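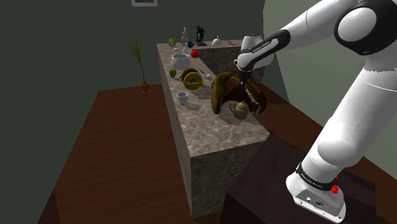
Trolter: Frequently Asked Questions

Maintained by Imani Zamora and Ctibor Danko. Last updated January 9, 2025. Please read this before emailing. We will know if you haven't.

What is Trolter?

A method for training a robot arm to pick things up and put them down on a cluttered counter, using only simulated kitchens. We fill a virtual counter with objects, let a policy practice there, and then test it on counters it has never met. The research question is how strange the clutter can get before the policy falls apart.

Why is there a dinosaur head on the kitchen counter?

Half of our mail is this question. Objects are drawn at random from a library, and the library contains a dinosaur head. The sampler has no opinion about whether it belongs next to a teapot. Our early versions used only sensible kitchen items, and the policies they produced were excellent right up to the moment someone left a toy out.

So the clutter is completely random?

Mostly. Two rules apply: nothing may start inside anything else, and the target object has to be reachable by at least one path. We added the second rule after Hường Âu spent most of October debugging a policy that refused to move. It had been asked to fetch a cup sealed behind a wall of pots. The policy was right and we were wrong, and she has the plots to prove it.

How many scenes do you train on?

1000 layouts, generated once and then frozen. Textures and lighting get reshuffled every time a layout is loaded. We tried generating fresh layouts forever and saw no gain worth the electricity.

Does it work?

Better than the baseline and worse than a bored teenager. Out of 105 held-out test layouts, the policy trained on odd clutter completed the task in 69. The policy trained on tidy kitchens did noticeably worse, and most of its failures came from bumping into large objects with overhangs. It treats the space under an overhang as free, goes in, and then can't get out. Anyone who has bumped their head under a sink will sympathize.

What does a failure look like?

Usually nothing dramatic. The arm hovers, changes its mind, hovers somewhere else, and runs out the clock. Knocked-over teapots are second on the list. The full breakdown is in the appendix of the paper, which we understand to be the part people skip.

Is the physics any good?

Good enough for rigid objects that stay rigid. Fruit in our world is as hard as a billiard ball. Please don't use our fruit to draw conclusions about squeezing fruit.

Why do the rooms have plants and pictures on the walls?

Kanyarat Jitpraphai built the rooms and felt that a gray void was bad for morale. She was also right on technical grounds: policies trained against a blank background got confused by any background at all. The plants stay.

Have you tried it on a real robot?

A little. Radoslava Murín is running those trials now, and the results will go up when there are enough of them to mean something. We are not posting a video of the one good run, however nicely you ask.

Can I add my own objects?

Yes. You need a closed mesh, a mass, and a scale in meters. Please check the scale. We once received a salt shaker the size of a refrigerator, and the sampler placed it without complaint.

Can I remove the dinosaur?

There's a setting called exclude in the scene file. Your numbers will no longer be comparable to ours, and you'll have to say so in your write-up.

Who picked the name?

Ctibor. He says it's short for something and has given a different answer each time.

Where do I report a bug?

Use the issue tracker and include the layout number and the random seed. Reports that say "arm acts weird" will be closed, as this describes the whole project.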